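Speaker notes – Arkness student project, tray loading with two arms
27 September 2021

Slide 1. Title
Give the project name and the course. Keep it under a minute.

Slide 2. Task
Place packaged groceries on a tray, one item at a time. Items are picked from the tabletop in no fixed order. Only parallel grippers are used – no suction.

Slide 3. Data
2736 attempts logged since June. 235 were discarded for bad timestamps. Mention that the Vencombe logger was replaced after this and the clocks now agree.

Slide 4. Control
Each arm runs its own planner. A shared lock on the tray area keeps both wrists from entering it together. The lock is coarse and costs time. Expect a question.

Slide 5. Work at hand
Point out the red can held on its side by the right arm, with the tray still empty. The chip bag is the hard item: it lies flat and gives the fingers little to close on. The dark blue box is a plain grasp, but its angle matters.
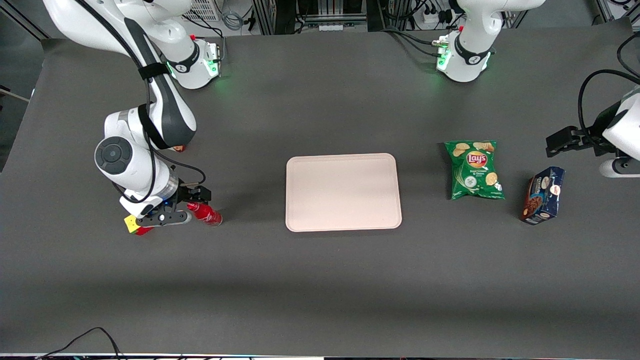
Slide 6. Open items
Grip force for bags is still set by hand. The Maeng planner has not been tested with both arms. Leave 3 minutes for questions.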